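March 3, 2018

I finished Planstead last night and I've been itching to write about it ever since, so forgive me if this rambles. It's a town builder, sort of, except you only ever look after one street at a time and the rest of the town gets on with things while your back is turned. I love it to bits!

You start in Dorville, a river town with one bakery, a muddy square and far too many geese. The first hour is slow. You lay a bit of path, you move a fence, you wait for the ferry. Stick with it. Once the second bridge opens, everything you did in that first hour starts to matter, and I went back and redid my whole high street at one in the morning (the bakery was facing the wrong way and it had been bothering me for days).

The bit I want to shout about is the weather. Rain fills the ditches, the ditches feed the mill, and the mill decides how much flour gets down to the bakery, so a dry August can leave the whole street grumpy by harvest fair. I lost 900 coins in my first summer by ignoring this completely. In my second I dug a pond behind the chapel and sat there watching it fill up like it was the best telly I'd seen all year.
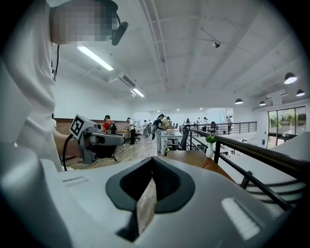
*Headset on, gripper in hand.*

Then there's Kyei, the hill town you unlock about halfway through. The streets are so steep that carts roll off if you don't put in a wall at the bottom, and the music switches to this lovely plucked tune that I've been humming at work. It's harder than Dorville by a long way. I needed three goes at the winter there, mostly because I kept selling my firewood to pay for lamps. But the lamps look so good in the snow!

Gripes? A few. The menu for trading is a mess, with tiny icons that all look like sacks. Villagers can carry up to 12 items but the game won't show you what they've got until they put it down. And the last chapter wants 600 stone for the town hall, which meant a long evening of clicking on the quarry and making tea.

None of that put me off. I've already started again, this time with no bridge at all, just boats, and the geese seem to be thriving on it.

Next up is Flernorico, which has been sitting in my library since the winter sale. It's a card game with a map, or a map game with cards, depending on who you ask. I've only done the tutorial so far and I lost that.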